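About Fandham

Fandham is a handling automation shop. We integrate arms, grippers and bins into picking cells for companies that ship mixed goods in small quantities. Most of our customers run warehouses too varied for fixed tooling and too small for a full conveyor system. The work divides into cell design, gripper selection, grasp testing and support after installation.

The company was started by Madhu Goel, who still runs engineering. Magdy El Fassi manages the test floor and is the person most visitors meet first. The test floor takes up 800 square feet at the back of the Wesness building, behind the machine shop. Offices are upstairs.

What we build

The standard product is the Staltero cell: one arm, one gripper, a source bin and a destination bin. Customers who need a scanner, a scale or a bagging station get it as an add-on with its own controller. We do not build mobile robots or palletizers, and we refer those inquiries elsewhere.

Before a quote goes out, the customer sends a sample of the goods to be handled. We run these on the test floor and write a grasp report. It lists each item, the grip used, the approach angle and the failure type when a pick is missed. A report runs to 20 pages on average. Customers keep it whether or not they buy a cell.

Demonstration days

The test floor opens to visitors on demonstration days. The last was held in February and the next is Tue 20 April. Sessions are limited to 44 visitors, split into groups so that everyone can stand within view of the bins. Each group gets a short safety talk, a run of bin picking with household items and time at the bench with an engineer.

The household set is deliberately awkward. Rigid cylinders are simple when they lie alone and much less simple near a wall. Soft goods change shape when the fingers close. Bristles give the depth camera noisy returns, and mesh is worse. Operators lay the items out by hand between runs, and a run can be repeated on request with a different arrangement.
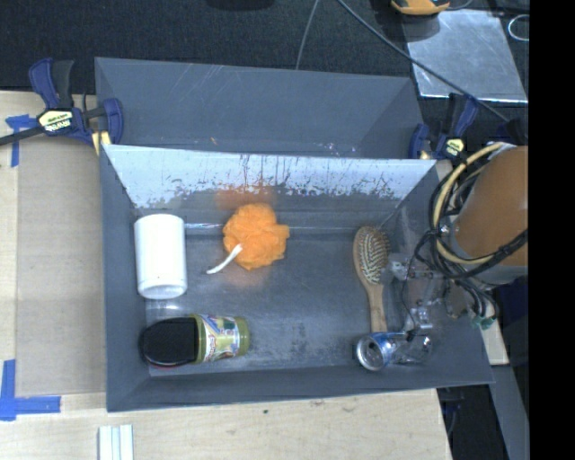 Bin picking with household items: a bath pouf, a paddle hairbrush, a beverage can and containers in the front bin, gripper at right.

Bins are clamped to the table for every session. A bin that shifts by a small amount between calibration and pick will produce errors that look like vision faults, and we lost most of a week to this on the Benítez installation before the cause was found. Clamps now appear on the setup checklist ahead of camera calibration. Tape marks on the tabletop serve a similar purpose for fixtures that come and go.

Visitors often ask for a success rate. We quote one only for a named set of items, in a stated bin, with a stated gripper. A figure without those conditions has no use in planning a cell. Grasp reports give the rate item by item, and the engineer on the bench can go through a sample report line by line.

Bringing your own items

Visitors may bring up to 3 items for the open bench period at the end of a session. Please observe the following:

Nothing sharp, pressurized or leaking.
Nothing heavier than a full quart bottle.
Glass only by arrangement with Magdy El Fassi before the day.
Items may be scuffed – do not bring anything you need back in new condition.

Closed shoes are required on the test floor. Long hair must be tied back. Photography is allowed except at the two customer benches along the north wall, which are marked.

Training and support

Operators are trained on the cell they will use, at our site first and then at theirs. The course covers start and stop, fault recovery, gripper changes and calibration checks. Programming is taught separately to customers who want to add items themselves – most do within the first year.

Support calls go directly to the engineers who commissioned the cell. Spare fingers and cable sets are stocked at Wesness for every model still in service, including the early cells with the old controller.

Contact

To reserve a place on a demonstration day, use the visit form and give the number in your party. To arrange a grasp test, use the sample form and wait for a shipping label before sending goods. Unlabeled boxes are held at the front desk and tend to be processed last.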